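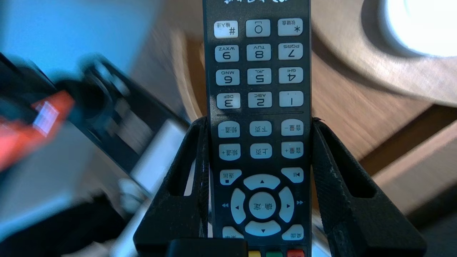 Valentina Barrientos wants to know whether any machine can tidy a living room yet, or whether she should stop reading the adverts. Her mother has bad hips and lives on her own in Zorkcombe. Bending down for things is the trouble. A robot vacuum does the floor but won't pick anything up.

Arnel Talavera
Not to buy, no. Picking up one thing from a table is doable now. A remote control is a fair test: narrow, dark, covered in small keys, and two fingers can hold it by the sides. Pressing the right key is a separate job, and so is putting the thing back where your mother expects it. I tried an arm from Petridis at work on sorting parts into trays. It managed 67 out of 100 before we stopped, and the parts were all the same shape. A living room is harder than that.

For now I'd get her a long-handled grabber and a tray with a raised edge.

Tavlow
Depends what you call tidy. My brother-in-law paid 984 for a thing that folds towels and it's in the loft. Get the grabber.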